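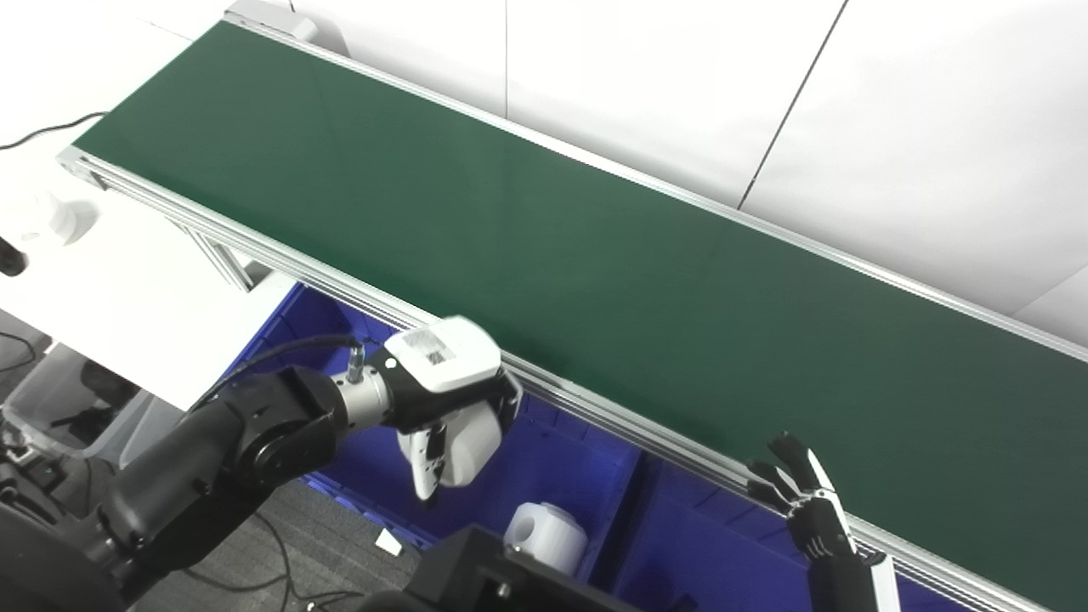
Pralutow、2021年11月29日

Guvovについて

Guvovは、ロボットに作業を教えるためのデータを集める会社です。対象はコンベヤまわりの仕分け、箱への投入、部品の受け渡しといった手作業で、腕と手を備えたロボットを人が操作し、その動きとカメラの映像を一組の「実演例」として記録します。記録した実演例は検品と整理を経て、学習用データとしてお客様にお渡しします。

学習モデルそのものの開発は行っていません。モデルを作る研究室や機械メーカーが、データ集めに人手と場所を割けないという相談を受けて始めた会社です。現在もお客様の多くは、自社に設備はあるが操作者がいない、あるいは操作者はいるが記録の手順が定まっていない、というところです。

作業場

作業場はPralutowの事務所と同じ建物にあります。床はカーペット敷き、壁は白いパネルです。コンベヤはアルミフレームに濃い緑のベルトを張ったもので、その下に青い収納箱を置いて使います。ロボットの手には複数の指があり、手首のコネクタから先を交換できます。

一つの課題につき、標準で200件の実演例を集めます。物の置き方、向き、箱の位置は課題ごとの配置表に従って変えます。同じ配置を続けて記録すると操作者の動きが似てくるため、配置表の順番は毎朝入れ替えています。物をつかみ損ねた回も消さずに残し、失敗の種類を記号で付けます。途中で持ち直した回は別の区分になります。この区分はお客様からの要望が多く、4月に細かく分け直しました。

記録の単位は、手が動き始めてから静止するまでです。開始と終了の時刻、課題番号、配置番号、操作者番号が自動で入ります。操作者の氏名はデータに含めません。

検品

集めた実演例は、操作した本人とは別の者が全件を再生して確認します。見るのは、映像と関節の値がずれていないか、課題の指示文と動きが合っているか、記録の前後に余計な動作が入っていないかです。ずれが見つかった場合は、その日の同じ機体の記録をすべて見直します。

確認にはRoltunineという社内ツールを使っています。映像と関節の値を並べて表示するだけの簡単なもので、社外への提供はしていません。

これまでの仕事

2,000件を超える依頼になると、一つの作業場では期間が長くなります。その場合はお客様の施設に機材を持ち込み、操作者を二交代で配置します。Tyagiでの仕分け作業の案件がこの形でした。持ち込みの場合、電源と床の耐荷重、照明の条件を事前に確認させていただきます。

小さな案件では、165件の追加記録だけをお受けしたこともあります。既にあるデータに特定の配置が足りないというご相談で、元の記録形式に合わせて納品しました。

人

代表のBenedikt Wyssは、以前は包装機械の据え付けと調整を担当していました。見積もりと作業場の設計は今も本人が行います。データ部門はDeepak Gautamがまとめており、配置表の作成、検品の基準、納品形式についてのお問い合わせは直接Gautamがお答えします。

操作者は経験を問わず採用しています。最初の二週間は練習用の課題だけを行い、400回の練習記録を終えてから本番の課題に入ります。手先の器用さよりも、同じ姿勢で集中を保てるかどうかを重視しています。連続で操作する時間は50分までとし、そのあと必ず交代します。

ご依頼について

お問い合わせの際は、作業の内容、扱う物の寸法と重さ、必要な件数、希望される記録形式をお知らせください。物の現物をお送りいただければ、つかめるかどうかを試した上で見積もりをお出しします。液体、刃物、食品は現在お受けしていません。

作業場の見学は予約制です。他社の案件を記録している時間帯はご案内できないため、候補日を複数いただけると助かります。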